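Robotics & Electronics > Schools and Clubs > Student projects

Hand-held grippers lose tracking in our classroom, how do we get more usable recordings?

I help run the after-school robotics group at Nindura, mostly years 10 and 11. This term the students are recording demonstrations with hand-held grippers – one in each hand, a wide-angle camera on each and a printed marker panel on top. The task is picking up small things from a table and putting them in a paper cup. The recordings go through a program called Clodo, which works out where each gripper was and rejects any run where it loses track for too long.

We did 94 runs over two afternoons and only 65 got through. The rejected ones come back with "pose lost" and a time, and nothing more. The students have checked the obvious things. Batteries were charged, the lenses were clean, and the markers were printed at the size the manual gives and measured with a ruler. It is the same four students doing the recording and no one person is worse than the others.

The room is an ordinary classroom with big windows down one side and a fluorescent light on the ceiling. We can't change rooms. We have to hand in the project in November, so there is time to redo some of it, but I don't want them to record another hundred and lose a third again. Is this a setting, a lighting problem, or the way they are holding them?

Posted July 7, 2020

3 replies

Check your firmware. We had heaps of dropouts on ours and they went away after an update. Also a better memory card can't hurt.

---

I'd look at speed before anything else. Ours were doing the pick nicely and then whipping the gripper back to the start position, and that return move was where it dropped out. Blur, basically. Get them to open one of the failed files, go to the time it gives you and see what the hand was doing. If it's always the trip back, slow down the trip back.

The other one is the table. If yours is plain with not much on it there isn't a lot for the software to hold on to when the gripper is down low. We taped some old newspaper and a couple of maps to the wall behind and left the table as it was. It looked terrible but our pass rate went up. I didn't keep the numbers, sorry.

Don't bother with the firmware unless the release notes mention tracking. We updated halfway through and then had two sets of files that didn't match, and had to throw out the first lot.

---

I coach the Tromora schools team and we went through this last year with a similar setup. Agree with the reply above about speed. I'd add a few things.

Sort your rejected runs before you record any more. Make a sheet with the run number, which hand failed, the time it failed and what the student was doing. It took our kids one session. Most of our failures turned out to be the left gripper, and the left gripper was the one nearest the windows. Without the sheet we'd have gone on blaming the students.

Then do a small test. Pick one student, one object and one cup, and do 5 runs facing the windows and the same again with the windows behind them. Don't change anything else. If the two sets come out the same, it isn't the light and you can move on to speed.

If your cameras let you lock the exposure, lock it, with the gripper held over the table where the work happens. On auto, ours went dark each time a window came into view and took a moment to recover. Write down the setting, as it will be different on a cloudy day. Blinds help too, but closing them halfway gave us stripes of sun over the table, so it's all the way or leave them up.

Marker panels are a separate problem and they need their own check. A panel can be printed perfectly and still be no use if the other camera only sees it edge on, or if a wrist or long hair gets in front of it. Have one student hold a gripper low over the table while the partner moves through the task slowly, and look at what the low one records. In the view I've put at the end, the second gripper's panel is up on top at an angle and the pattern is still in plain sight, so I'd be happy with that part. I'd be less happy with the windows on the right, where the sky has gone to plain white, and with the long ceiling light. When a gripper tips up that far there's hardly any table left for it to see, only a sliver between the fingers and a bit off to the side – so ask them to keep it flatter between picks, and tie hair back if it hangs forward.
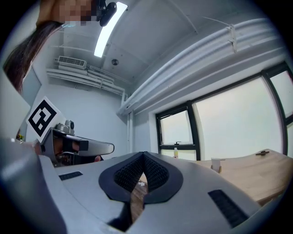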